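Buy the gripper your hands can put up with

Every few months someone writes to ask me which hand-held gripper they should buy for recording manipulation demonstrations. They usually attach a spreadsheet. It has payload, jaw opening, camera resolution, frame rate and price, and the winner is highlighted in green. I have made that spreadsheet myself, and I bought from the top row of it. I now think most of those columns matter less than one that is never there, and that is how the tool behaves in the third hour of use.

We compared two designs over the summer, the Rundex and the Degefa. Both are held in the hand, one left and one right, and both carry printed markers so the tracking can work out where they are. On paper the Rundex wins easily. It has the wider jaw and the stiffer body, and the Granside review everyone passes around puts it first. By the time we finished in December we had 559 recordings we were willing to keep, and I had changed my mind about what a comparison like this should measure.

Start with the objects. Demonstration videos from suppliers tend to show blocks and cups, which nearly any jaw will hold. A flat thing lying on a table is a better test. A small picture frame gives the fingers very little height to work with, so you end up pressing the tip down near an edge and hoping the rubber bites before it slides. With two hands you can pin one side and work on the other, but then both wrists have to roll over at once, and that is where a tall marker mount becomes a nuisance.
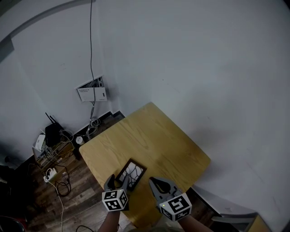

A small frame on the table, with a marker cube on each gripper.

Mekdes Mekonnen did most of our flat-object work and kept a plain tally of failed attempts. With the Rundex she failed more often early in a session and about as often late. With the Degefa it was the other way round: good at the start, poor by the end. Going by first impressions, we would have chosen the Degefa. Going by the spec sheet, the Rundex, for reasons that had nothing to do with why it held up. The difference came down to the trigger spring. The Degefa's is heavier, and after an hour your forearm knows it.

My second complaint is about cameras. Buyers compare sensors when they should be comparing views. A wide lens mounted low on the housing sees a great deal of housing. It also sees the ceiling, the wall and whoever is holding the other tool. Some of that is useful, and the tracking people will tell you they want as much background as they can get. But the part of the image where finger meets object is small, and if the finger itself stands in front of the contact point, extra resolution only gives you a sharper picture of the finger. Ask for raw footage from the supplier before you order. Joris Dewulf asked five firms for theirs and two sent it.

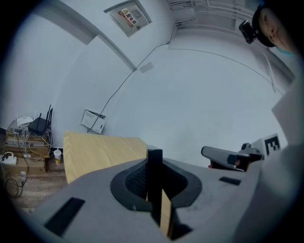
Bezawit Habte disagrees with me on this, and she has a fair argument. Her view is that the wrist camera only has to be good enough, as a head camera covers what it misses, and that money is better spent on tracking. I'd accept that for large objects. For small ones the operator's own hands block the head view at exactly the moment you need it, and you are back to whatever the wrist can see.

Markers deserve a word too. Printed cubes are cheap and they work, right up until one gets knocked. We had five sessions spoiled by a cube that had shifted slightly on its mount, and we only found the problem when Milagros Chávez plotted the paths and saw the two hands passing through each other. A mount that can go on only one way would have saved us that. Neither tool has one. The Drosholm kit does, I'm told, but we haven't had one in to try.

So my advice to the people with the spreadsheets is to borrow before buying, and to borrow for long enough to get sore. Put eight people on it, including at least one with small hands. Salamatu Omoregie could barely close the Rundex on full travel, and that would have ruled her out of half our tasks if we hadn't found a shorter lever for it. Record something flat and something slippery. Then look at the last hour of footage before you look at the first.

We kept the Rundex, with the short lever fitted to both hands.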